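Unit 3: Working Rules for Two-Arm Handling of Film and Bags
Course notes, Bostdale. Prepared by Yesenia Condori. Revised 15th April.

3.1 Scope

These notes cover the handling of thin, limp items by two arms under operator control or under a learned policy. Rigid parts were treated in Unit 2, and the rules given there on payload and approach speed still apply. What changes with film is that the shape of the item is not known in advance and does not stay the same between one grasp and the next. A written procedure has to allow for this without leaving everything to the operator.

The words "shall" and "should" are used as in most standards. "Shall" marks a requirement. "Should" marks a recommendation that may be set aside if the reason is written in the session log.

3.2 Before the arms are enabled

The work area shall be walked once on foot. Cables that cross the floor are moved out of the base path or taped down. Furniture within reach is either part of the task or is listed in the log as fixed surroundings. A change of floor covering inside the work area, such as carpet meeting a hard floor, shall be entered as well. A mobile base behaves differently on the two surfaces, and a cell checked on one is not thereby checked on the other.

The emergency stop is tested at the start of each session. A test from the day before does not count, even if the same person ran it.

Gripper fingers should be wiped before film work. Dust on the pads lowers friction, and the usual response, raising the grip force, tears the bag.

3.3 Grasp rules

Each gripper takes the film at or near an edge. A grasp in the middle of a fold often picks up more layers than intended, and the error is hard to see until the arms separate.

The second gripper shall not close until the first has a confirmed hold. Confirmation may come from finger position or from a view of the item. Motor current alone is not accepted for thin film, as the reading for one layer is too close to the reading for none.

Once both grippers hold, the arms move apart slowly until the slack is reduced. The film should be left loose — a taut bag passes force from one arm straight into the other, and the controllers will work against each other. In the Cai exercise the upper limit on separation is set in software before the run and is not edited during it.
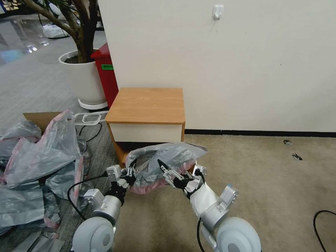 Who may enter the work area while the arms are holding an item? Only the operator named in the log, and only after motion has been stopped and the stop has been confirmed on the panel.

Holding position is a powered state. An arm that is not moving may still move on the next command, and a person reaching in to straighten a bag is the most common breach recorded in the Prida and Kidora lab sessions. If the bag has to be adjusted by hand, the run is closed and a new one is opened.

3.4 Supply and surroundings

Bags waiting to be used should be kept in one place and outside the swept volume of both arms. A pile on the floor is permitted if the base does not travel through it. Packing material is cleared between sessions at the latest.

Sleeves and covers on the arms shall be checked for loose fabric near the joints. Cables running along an arm need enough slack for the full range of motion, and no more than that. A loop that hangs below the wrist can catch on a drawer edge or a shelf.

3.5 Records

One log sheet is kept per session. It gives the operator, the software version, the speed limit, the separation limit and every stop with its cause. A dropped bag is logged as a drop, whether or not the arms recovered it. Runs that were ended by hand stay in the record. Removing them makes the success rate useless for comparison.

For the assignment, each pair submits 100 runs with the log sheets attached. Sheets with the cause of a stop left blank are returned unmarked. Form 332 is the only version accepted — the January form lacks the field for floor covering.

Reading for next time: the section on shared stops in the Unit 4 packet.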